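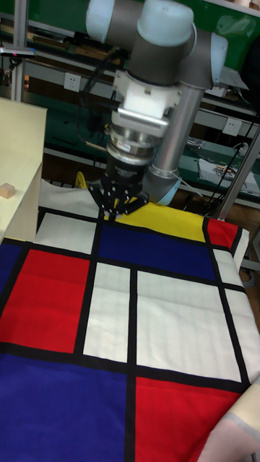 How do I book table linens for an event at Gouveia Hall?
Linen requests are made on the hall booking form and must reach the Grustport office at least five working days before the event. Plain cloths are included in the hire fee. Patterned cloths, such as the Mondrian-style grid with its yellow block, are charged at $19 each.

May I bring my own tablecloths?
Yes. Outside linens are permitted in all rooms. Pins, tape and staples may not be used on the tables.
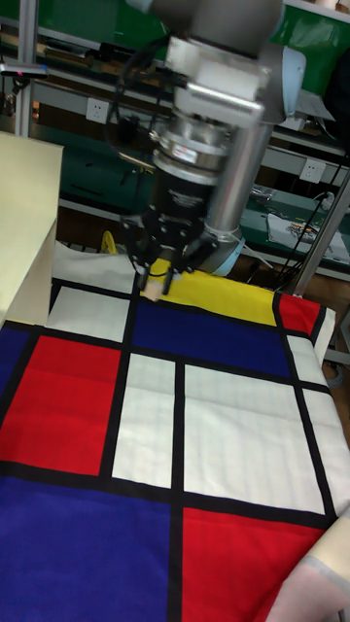

Clips are available from the front desk on request and must be returned at the end of the hire.

What happens if a cloth is stained?
Ordinary food and drink stains carry no charge. Burns, tears and candle wax are billed at $22 per cloth — the full replacement cost.

Whom should I contact with other questions?
Please call the Grustport office at extension 3186.

Last updated: 13 February 2026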